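Maneo Hybrid Laptop Hinge and Battery Log

README, third revision, June

What is in the download

This is a set of readings taken from two-in-one laptops, the kind with a screen that lifts off and becomes a tablet. There are 413 rows. Each row is one check of one machine: how long the battery lasted, how much play there was in the hinge, whether the keyboard dock was recognized on the first try, and a free text note from whoever did the check.

The machines belonged to a school supply firm in Drendville called Bindell, which bought them used and leased them out. Bindell let us test them between leases. They did not pay for the work and did not get to see the numbers first. They did pick which machines were on the shelf when we showed up, and you should keep that in mind through everything below.

Files

readings.csv - the main table, one row per check
machines.csv - one row per machine, with screen size, storage and the year it was bought
notes.txt - the free text notes, unedited apart from the removal of lessee names
old_readings.csv - the second revision, kept so that people can see what changed

Columns in readings.csv

machine_id: a short code we made up. It does not match the serial number.

check_no: 1 for the first time we saw that machine, 2 for the second, and so on. Gaps are real. If a machine goes from 2 to 4, check 3 was thrown out and the reason is in notes.txt.

batt_tablet_min: minutes from full charge to shutdown, screen detached, looping a video at half brightness.

batt_docked_min: the same, with the dock attached. Many docks have a second battery. Many of those second batteries were dead. We did not separate "has no dock battery" from "has one that does nothing" until the second revision, so treat early rows with suspicion.

hinge_play_mm: movement at the top edge of the screen when pushed with a light, fixed weight. Measured with a dial gauge.

dock_first_try: yes or no.

os_mode: which system was running. Some machines could start in either of two. The battery figures should never be compared across this column, and people keep doing it anyway.

checked_by: initials.

How the readings were taken

Nkrumah Osei wrote the procedure and did most of the early checks. Abena Ackah took over the hinge measurements after the first revision and got noticeably higher numbers. We went back and had both of them measure the same 9 machines. Abena's figures were higher on every one. Nkrumah had been placing the weight closer to the middle of the screen, where it moves less. His readings were not corrected, as we had no sound way of doing it. They are marked with an h in the flag column and we leave them out of our own hinge averages.

Battery runs were started in the evening and left overnight. The room was heated in winter and not cooled in summer. Temperature was not logged.

What we think the data shows

Less than we hoped. The docked battery time drops as machines age, and that much is plain in any plot you care to draw. The claim people want is that hinge wear predicts dock failures. Gyamfi, the repair shop that asked for this data in the first place, has been telling customers so. We looked, and the link is weak once the h rows are dropped. It gets weaker again if you leave out one model that has both a sloppy hinge and a poor connector. We would not sell anybody a hinge repair on the strength of it.

The makers' battery claims are not in the files. We had a column for them in the first revision and took it out. Half of the claims were copied off store listings, and the listings did not agree with one another.

Known problems

The 100 rows from the first round have no os_mode. It was not written down. Please do not fill them in by guessing from the battery times, as one user did before sending us the result as a fix.

Storage sizes in machines.csv are as printed on the box label. Several machines had been opened and upgraded before we got them.

A dock_first_try of "no" may mean a bad connector, a dirty connector, or a person in a hurry. Ekua Frimpong cleaned the contacts before each check and the others mostly did not. Her rows have fewer failures. Make of that what you like.

Machines that would not turn on at all were never given a row. Any failure rate you work out from this table will be too low, and we can't tell you by how much.

Cost of a full run

Afiq Lubis asked for this to be included for anyone thinking of repeating the work. Parts and gauges came to $500. The time was much worse - two nights per machine if you do both battery modes, and longer if the dock drops out at three in the morning and you have to begin again.

Use and changes

Free to use and copy. Say which revision you used. If you find a wrong row, send the machine_id and check_no to Adwoa Acheampong, who keeps the table. Reports that only say "the numbers look off" will be read but probably not acted on.

Third revision: flag column added, duplicate checks removed, two machine codes that had been swapped put back.

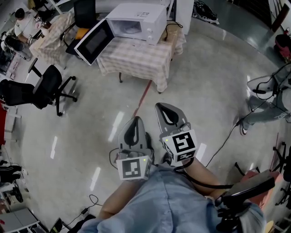 Two hand-held grippers with printed markers, resting on the lap.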